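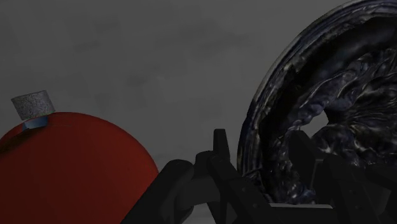 ## Notebook, glaze bench — 22 June 2018

Opened the kiln at 7:40. Shelf temperature was low enough to handle with thin gloves. This was the second firing of the Surkar red series, same clay body as last time (the Nurnau stoneware, fine grog), new frit from the Gashi order.

Results by tile row:

- Row A, base recipe, no changes. Color is fine, surface is dull. Pinholes along the lower edge on most tiles.
- Row B, base plus extra silica. Fewer pinholes. The red has gone brown where the glaze is thin.
- Row C, base with the iron cut by half. Pale, closer to salmon. Not useful for the Mornport job but I'd keep the recipe.
- Row D, base with a slower cool. Best of the lot. Even color, no crawling, a little dry on the corners.

Row D was fired separately overnight in the small kiln, so the comparison isn't clean. The small kiln runs hotter at the back and I only had the one thermocouple in it. Marek thinks the difference is all cooling. I think some of it is the position. We need to run base recipe tiles in the small kiln on the normal schedule before anyone writes this up.

### Batch notes

Total dry weight mixed was 1,315 g. I sieved it twice and left it overnight. It had settled hard by morning and took a long time to bring back up. Rianne suggests a pinch more bentonite. I've gone with her amount for the next bucket and marked the lid.

Leftover slip from the first bucket is 426 g by the scale, lid off. It's on the lower shelf next to the wax resist. Please don't top it up with tap water. Last time somebody did and the readings on the hydrometer meant nothing for a week.

Water: still using the distilled from the back room. We are on the last container.

### Pinholes

Looked at the Row A tiles under the loupe with Anežka. Most of the holes go right down to the clay and have smooth edges, so gas was coming out late and the glaze didn't have time to close over. A few near the rim look different, with ragged edges. Those could be dust. The tiles sat uncovered on the bench while the ware rack was being moved.

Things to try:

1. Bisque one cone higher.
2. Hold for 30 minutes at the top.
3. Wipe every tile with a damp sponge and let it dry before dipping.

I'd like to do the hold first. It costs nothing except time and we can do it on tiles we already have. The higher bisque means throwing out a stack of tiles that are already done, and the clay may not take up glaze the same way after.

Dip time for all rows was 2 seconds, tongs, one dip. Matúš did Row B and his coats are thinner than mine. I measured with the needle to be sure. That probably explains the brown patches better than the silica does. Redo Row B with one person dipping all of it.

### Small kiln

The lid hinge is loose again. I tightened it but the thread is worn and it won't last. The element on the left side has a sag in the middle — not touching the brick yet. Dalibor has a spare set from the old kiln and will check whether the resistance matches. Until then, no overnight firings on that one without somebody checking it before they leave.

Cone pack from Row D: the guide cone is flat, the target cone is bent to the shelf, the guard cone has started to move. So it went a bit over. Controller said it was right on. Trust the cones.

### Still open

- Base recipe in the small kiln, normal schedule
- Row B again
- Order distilled water and more kiln wash
- Shelf 3 needs scraping, glaze drip near the front
- Mornport want sample tiles by August, red only, both matte and gloss. I have told them matte is likely and gloss is not promised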